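Silik 직물 표면 용어집 데이터 카드

개요

Silik은 한국어로 쓰인 직물과 마감재의 표면 상태 표현을 모은 텍스트 데이터입니다. 세탁소 접수증, 수선 의뢰서, 중고 거래 글에서 쓰이는 말을 정리했고, 표제어는 2000개입니다. 음성이나 측정값은 들어 있지 않습니다. 원본 메모는 Ciltasholm 수선실에서 쓰던 접수 양식을 따라 작성했습니다.

파일 구성

terms.tsv: 표제어, 품사, 뜻풀이, 예문
variants.tsv: 표기 변이와 지역별 변이
relations.tsv: 유의어와 상하위 관계
CHANGES.txt: 판별 수정 내역

모든 파일은 UTF-8이며 줄바꿈은 LF입니다. 열 구분자는 탭 하나입니다. 예문 안에 탭이 있던 경우에는 공백으로 바꾸었습니다.

분류 체계

표제어는 주름, 오염, 마모, 광택의 4개 대분류 중 하나에 속합니다. 두 곳에 걸치는 말은 먼저 나온 분류에 넣고 relations.tsv에 교차 링크를 달았습니다. "번들거리다"가 그런 경우로, 광택에 있지만 마모에서도 찾을 수 있습니다.

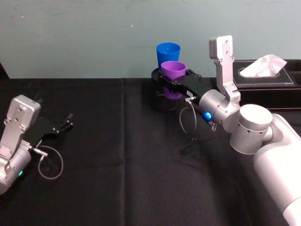 주름 분류는 하위 항목이 가장 많고 판정이 자주 갈립니다. 접어서 생긴 선은 "접힘선", 방향 없이 잡힌 것은 "구김"으로 적습니다. 검은 천의 세로선처럼 접힌 자국인지 두 폭이 만나는 자리인지 가리기 어려운 것은 "선(미정)"으로 두고, 같은 천 오른쪽 아래의 완만하게 휜 주름은 "구김"에 넣습니다. 의뢰서에 "다림질 자국"이라고만 쓰인 경우에는 원인을 추정하지 않고 원문을 그대로 예문에 남깁니다. "우글쭈글"과 "쭈글쭈글"은 별개의 표제어입니다.

예문 작성 원칙

예문은 한 표제어에 최대 3개입니다. 실제 접수증 문장을 옮길 때는 상호, 전화번호, 금액을 지웠습니다. 맞춤법은 고치지 않았고, 표준 표기는 variants.tsv의 둘째 열에 있습니다. Iglesias 양식에서 온 예문은 문장이 짧고 조사가 빠진 것이 많습니다.

알려진 문제

"보풀"과 "보푸라기"의 뜻풀이가 거의 같습니다. 다음 판에서 하나로 합칠지 정하지 못했습니다. 방언형은 양이 적어서 지역별 비교에는 맞지 않습니다. 색 이름은 수록 대상이 아니며, 예문에 나오더라도 표제어로 올리지 않았습니다.
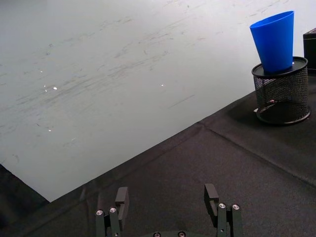 최종 수정: 2020. 11. 30.

오염과 마모의 경계는 지난 5월 판부터 바뀌었습니다. 닦아서 없어지는지 알 수 없으면 예전에는 모두 오염에 넣었지만, 지금은 의뢰인이 쓴 동사를 따릅니다. "묻었다"는 오염, "긁혔다"와 "쓸렸다"는 마모입니다. 이 변경으로 항목이 옮겨졌으므로 이전 판의 번호를 쓰는 스크립트는 수정해야 합니다. 옮긴 항목의 번호는 CHANGES.txt에 있습니다.

버전 호환

Brurneo 형식 변환기는 variants.tsv를 읽지 않습니다. 변이형까지 필요하면 두 파일을 표제어 번호로 합친 뒤 변환하십시오. 번호는 0이 아니라 1에서 시작합니다.

이용 조건

연구와 교육 목적으로 자유롭게 쓸 수 있습니다. 재배포할 때는 이 문서와 CHANGES.txt를 함께 넣어 주십시오. 오류 신고에는 표제어 번호와 파일 이름을 적어 주십시오.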